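How to get the most out of a robot open day (if you're a beginner like me)

Posted 7 September 2023

I've now been to 4 of these things and I'm still learning how to do them properly, so I thought I'd write down what works. Most of this comes from the Nollov open day, which I came home from with a phone full of notes and very sore feet.

Step 1: Book the small session

Most open days have a big talk and then a few hands-on slots. Skip the talk if you have to choose! At Nollov the talk had 100 seats and the demo table had room for four of us at a time. I booked mine back in February, the minute the list went up, and I'd do the same again. Bring your booking on paper too — the signal in the building was hopeless.

Step 2: Stand by the screen first

Everyone rushes over to the arm, and I get it, I did too. But if there's a screen showing the view from the camera down by the gripper, start there. You see what the arm has to work with, and it's a much odder view than you'd think. Tilted, a bit soft, and often the thing you care about is only just peeping in at the bottom.

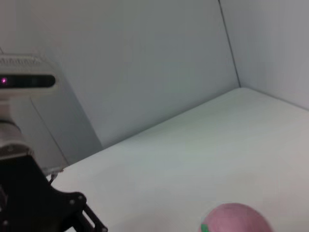 Gripper on the left, something pink at the bottom, and a lot of bare white table.

Have a go at guessing which way the arm needs to move before it does. I was wrong nearly every time, but after ten minutes or so I'd started to get my head round how left and right swap about when the wrist turns.

Step 3: Ask small questions

My first open day (that was Clandix, lovely biscuits) I asked "so what can it do?" and got a very long answer I couldn't follow. Now I ask little ones. How hard does it squeeze? Who picks the objects? What does it drop most? The people running the table perk right up when you ask about dropping things.

Also ask what the arm finds awkward. I'd gone in thinking heavy stuff would be the trouble, and we ended up chatting for ages about thin, bendy, fiddly bits and pieces instead. 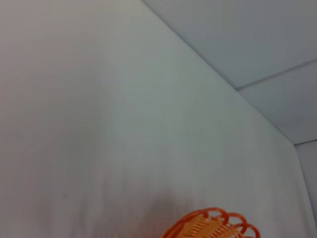 Write the answers down straight away, even if you feel a bit daft standing there scribbling. I filled 21 pages and I've used nearly all of them since.

Step 4: Have a turn, and go slowly

If they let you drive, make tiny moves. Move, stop, look at the screen, move again. I went in far too fast on my first try and had to be talked back out. Keep your other hand off the table, and wait for the person in charge to say it's fine before you reach for anything.

Step 5: Pick up the handouts

Nollov's starter sheet is the best I've had, with Mollah's a close second (bigger print, fewer diagrams). I'm off to the Nular one next, so I'll add to this page when I'm back.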